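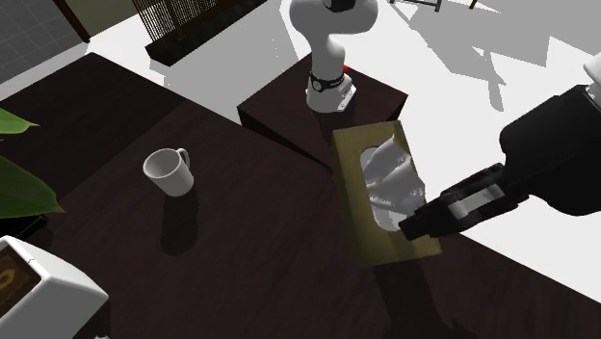
Simulation and Safety Engineer, Robot Grasping (fixed term, full time)
Sunlow Robotics, Tomoana site

We are looking for one engineer to help us understand and close a fault in our tabletop arm software. The work is mostly in simulation, with regular time in the lab. The contract is for 33 weeks and there is a possibility to extend it.

Background of the position

Sunlow develops control software for single robot arms that handle ordinary things in the home: mugs, boxes, packets of tissues, small kitchen items. Our simulator is called Jirnov. Every new version of the grasping software must pass through Jirnov before it is allowed to run on a real arm.

In June we released a version which passed all its tests in simulation. On the real arm, during a tissue task, the gripper did not stop at the opening of the box. It continued to push down after contact, crushed the carton and pressed against the table until the drive went to overload. The operator used the emergency stop. No person was hurt, but one finger of the gripper was bent and the mounting plate had to be checked and fastened again.

We then ran the same task 500 times in Jirnov with the recorded settings. The fault appeared in 3 of these runs. In all the other runs the arm behaved as it should. This worries us more than a fault which comes every time. We have two explanations and we are not sure about either of them. The first is that the soft material in the simulator gives too little resistance, so that the contact force is reported late. The second is that the software changes from "approach" to "grasp" before the contact signal is confirmed, and a short delay on the real controller makes this visible. It may be both.

Until this is closed, all tasks with soft or thin-walled objects are stopped on our real arms. Tasks with rigid objects continue at reduced speed and with an operator at the stop button.

What you will do

You will take over the fault file, which at present has 114 open entries. Many of them are duplicates or are badly described, and the first weeks will go to sorting them. After this you will:

- reproduce the fault in Jirnov in a reliable way, and write down the conditions
- compare simulated contact forces with measurements from our test bench
- improve the model for tissues, paper and thin cardboard
- propose and test a force limit which does not depend on the planning software
- write test cases for crowded tables, where the arm must reach past other objects without touching them
- prepare the written report on which the decision to restart the real arms will be made

You will have the right to stop a release. This is written in the job description and the management has signed it. If you say that a version is not safe to run, it does not run, also when a customer is waiting.

What we ask from you

A degree in robotics, mechanical engineering, computer science or a near field, or the same level reached through work. You should have good knowledge of Python and be able to read and change C++ code. You need practical experience with at least one physics simulator; it does not have to be ours, as Jirnov is not used outside the company. You should understand contact and friction models well enough to explain where they are wrong.

We also ask for experience with fault analysis on real machines. It can be arms, conveyors, packaging lines, elevators or something else that moves and can hurt somebody. Please tell us about one case in your application.

It is good if you have worked with deformable objects or force-torque sensors, but you can learn this here.

You must be able to write a clear report in English. Perfect grammar is not necessary - several of us write English as a second or third language - but the reader has to know what was tested, what was seen and what is only a guess.

What we offer

Salary according to our engineering scale, which we send to every applicant who is invited to an interview. Flexible working hours between 7 a.m. and 7 p.m. You may work from home up to two days per week, except in weeks with bench tests. We pay for the train or bus pass. Every new colleague receives two weeks of training on the bench before working there without supervision, and this is also the rule for persons with long experience.

The team is small. You will work next to the people who wrote the grasping software, and they know that the fault may be in their part. We try to speak about faults without looking for a guilty person, and we expect the same from you.

The bench tests are done together with Trorkis, our partner for gripper hardware. Their workshop is in the next building. Every Tuesday there is a joint meeting about the fault file, and you will lead it after your first month.

How to apply

Please send a CV and a letter of one page through the application form on the Sunlow website, under the title "Simulation and Safety Engineer". We do not need a photograph or your date of birth. If you have a report, a paper or a piece of code that you are allowed to show, you may attach it.

The selection has two steps. First there is a video call of 45 minutes. After it we invite a few candidates to Tomoana for half a day, where you will receive logs from one failed run and discuss them with us. There is no correct answer prepared, as we do not have it ourselves. Travel costs are paid.

We read applications as they arrive and the position stays open until it is filled. Questions about the work can be sent with the same form - please write "question" in the subject line.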